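Jindley Help > Mobile manipulators > Setup and maintenance

Left gripper closes short after finger swap, and the simulated cell no longer agrees with the real one

Asked by munteanu_lab2
Tags: gripper, calibration, homing, simulation

We have a two-armed Jindley on a mobile base. I look after it and I am not the person who set it up originally, so apologies if some of this is basic.

Last week I changed the fingers on the left gripper. The pads had worn smooth and objects were starting to slide. I used the Carninard replacement pair, the same part that was fitted before according to the invoice. Since then three things have happened.

1. The left gripper stops before the fingers meet. The controller says position 255, which should be fully closed, but I can slide a 2 mm feeler gauge between the pads.

2. Homing finishes without an error, but the last part of the travel sounds different from the right hand. It is a sort of double click.

3. In the simulator the left gripper now sits lower over the dining table than it should. Our start pose is meant to leave a clear gap above the table and the bowl. The right arm is fine in both places.

The cycle counter on the left hand read 3,526 when I took the old fingers off. I did not reset it, as I could not find out whether I was supposed to.

I have power cycled everything, run homing again several times, and put the old fingers back on for one test. With the old fingers the gap was smaller but it was still there. The simulated room has not been edited by anybody here. It is the stock dining room with the long table and the bed at the side.

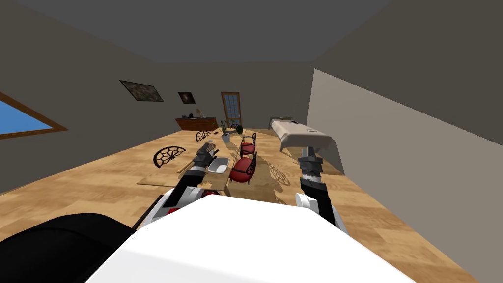
Do I have to re-home both grippers after changing the fingers on one of them?

Only the one you worked on. Each hand keeps its own zero, so leave the right one alone if it was closing properly before. Homing the good hand does no harm, but it gives you one more thing to check afterwards.

What I would like to know is whether this is one fault or two. I can live with the gap for a few days but we have a run of table clearing trials to get through and the simulator has to match before I can start them.

Firmware is whatever came with the last service. I can look it up if it matters.

3 answers

Answer 1, accepted
Raluca Nistor

Two faults, I think, and only one of them is in the gripper.

Start with the gap. The fact that it got smaller with the old fingers but did not go away tells you the fingers are not the whole cause. Homing drives the hand until the current rises and then calls that point closed. If anything stops the carriage early, it stores the wrong zero and reports success. Your double click sounds like the carriage hitting something and then riding over it.

What I would do:

Stop the arm somewhere you can reach the left hand comfortably, with the fingers pointing down. Isolate the power. Do not rely on the soft stop for this.

Take off both fingers and look at the seats. There is a thin shim behind each finger on most of these hands. They stick to the old finger with grease and come away with it, or they stay in the seat and someone adds a second one from the new packet. Two shims on one side will hold the carriage off and give you the noise. Check the old fingers too.

Wipe the seats with a dry lint-free cloth. No solvent near the carriage seal.

Move the carriage through its travel by hand. It should feel the same all the way. If there is a tight spot, look for grit in the rack before you go any further.

Refit the fingers with the screws just nipped, close the hand gently on a flat piece of card so that the pads line up, then tighten a little at a time, alternating. Use the torque on the card that came with the fingers.

Clear the stored zero before you home. This is the step people miss. If you only press Home, the controller starts from the old value and looks for a stop near it. The option is on the gripper service page, under End stops. Then home with nothing between the fingers.

Run 20 open and close cycles at low speed and try the feeler gauge again. Note the cycle counter in your log and leave it running. It belongs to the drive, and the fingers have their own line on the maintenance sheet.

Now the simulator. It does not read anything from the gripper zero, so the gap cannot lower the hand. It does read the tool length from the cell file. When you tell the controller that new fingers have been fitted, it asks for a tool profile, and the first one in the list is the long finger. If you accepted that, the start pose is worked out for a longer tool and the exported model changes with it. Open the left tool profile and compare it with the right. Both should say the same thing. Change the left one, export the cell again and reload the room. Reloading is needed, as the open session keeps the old tool.

Do the tool profile before you move the real left arm near a table. A wrong tool length in the simulator is only a nuisance. On the machine it can put the fingertips into the worktop.

Comment by munteanu_lab2: There were two shims behind the inner finger. One was mine, I took it out of the packet without checking. Gap is gone and so is the noise. The profile was set to long as you said. The simulated hand came back up after I exported and reloaded. Thank you.

Comment by Raluca Nistor: Good. Check the screws again after the first day of running, they settle a bit.

Answer 2
stultden_nights

We had a gap like this and it was the cable. The hand was not getting full current at the end of the stroke. Reseat the connector at the wrist and see if that helps. Didn't have the simulator problem so can't say about that.

Comment by Raluca Nistor: Worth a look, though a poor connector usually gives a gap that comes and goes. This one was constant.

Answer 3
p_wrench

Just set the close position past 255 in the config file and it will push harder.

Comment by Raluca Nistor: Please don't do this. 255 is the end of the range and the controller will clip anything above it. Raising the force limit instead would close the gap for a while by loading the carriage against the shim, and then you are buying a rack.

Comment by p_wrench: worked on my old one

Last edited 2025-01-12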